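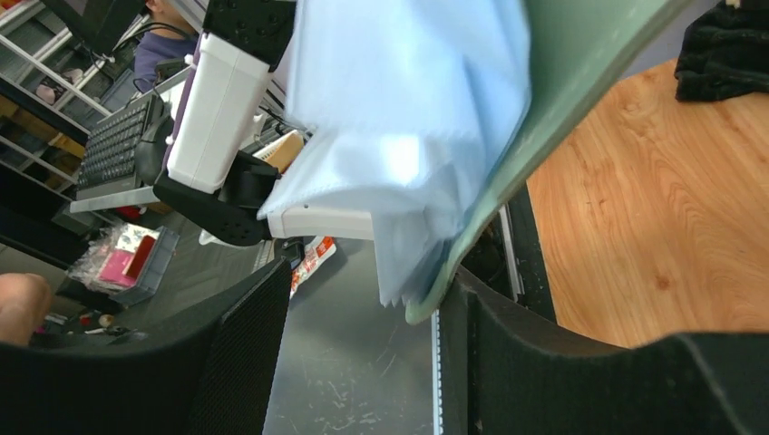
Wendelow Home Organizing Club: Sorting and Packing Board

Divided bins for small stuff — does anyone still use them after a month?

mkchoi_827

I'm Mei-kuen, for those who missed the move-out threads. Siu-ming Fu gave the talk in June about putting every small thing in the house into yellow divided bins, and half the club went home and ordered them. I didn't. I've been through the drawer inserts, the label maker and the jars, and I have a closet full of things that were going to fix my closet.

So I'm asking before I spend money. What goes in a bin that wouldn't do just as well in a shoebox? My small stuff is papers, flat packets, bits of hardware and cloths. Most of it is thin and floppy. Put a thin thing in a deep compartment and it slides down the side, and then you're digging for it like it's the bottom of a purse.

I'll split my gripes up so people can argue with them one at a time.

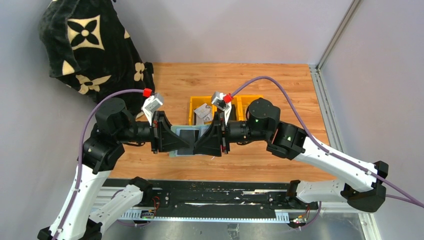 GRIPE ONE: THIN THINGS

Anything flat wants to stand on edge or lie in a tray. Bins are made for chunky stuff. I have yet to hear how you keep a packet upright without stuffing something behind it.

GRIPE TWO: THE BACK OF THE TABLE

Everybody parks the bins at the back, and then everything you're working on piles up in front of them. I give it 2 weeks before nothing gets put away.

We use cookies to remember your settings and keep you signed in. By continuing to browse you accept our cookie policy. Accept | Manage choices

hagedorn_f

I've had mine for more than 14 months and I use them every day, so there's one answer. You're right about thin things, though. I gave up on putting a single sheet in there. Anything with a bit of body, like a booklet or a folded card, stands up fine if there's something else in with it.

The back of the table works for me because I sort toward it. Stuff starts near me and ends up away from me. If you put the bins at the front you're reaching over them all day, and I don't see how that's better.

kellholm_road

Disagree with Friederike on most of that. A divided bin is fine for one kind of job, which is hard little parts. Brackets in one side, wood scraps in the other, done. I can see into it from where I'm standing and I don't need a label to tell a piece of metal from a piece of wood. 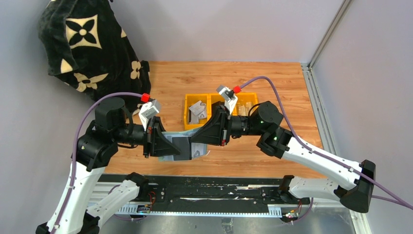

Where it falls apart is when people start mixing. They get tired of deciding, so the middle section turns into the junk section, and by then you own a plastic junk drawer with walls. I did it myself. I'd want to hear from somebody who has kept theirs sorted without cleaning it out every weekend.

Tsung-han Chiu

What about the blanket question? I asked at the talk and got a shrug. Bins handle small hard things, fine, but I always have something big and soft in the same corner. Mine get hung up at the back left, and then the end trails onto the table and I lose a chunk of work space. No bin is going to help with that.

siufong_h

Tsung-han, put the blanket in a bag and put the bag somewhere else. I don't think that's a bin problem.

On the papers, I come down closer to Mei-kuen. I tried the Trullora bins and took them back. My booklets kept fanning open, because I was picking them up by one side with the loose pages toward the slot. They'd catch on the wall and bend.
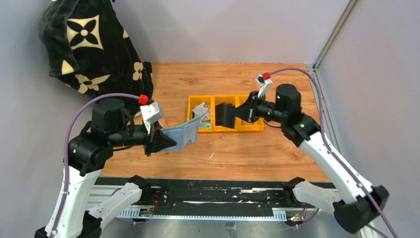

Closing them first fixes that, sure, and I did that for a while. But it's one more thing to do with every booklet, and if I have to baby each one I might as well use a plain folder. I'd keep the bins for things that can be dropped in without looking.

hagedorn_f

You took them back because you had to close a booklet?

siufong_h

I took them back because the folder was free.

mkchoi_827

OK, so that's one yes, one yes for hardware only, one no and one blanket. I'm still not sold. Cardoso lets you return them if the tags are on, so I may get a single one with 3 sections and use it for brackets and screws. The papers are staying in the shoebox for now.

kellholm_road

Leave the middle section empty for the first week. See what you throw in there.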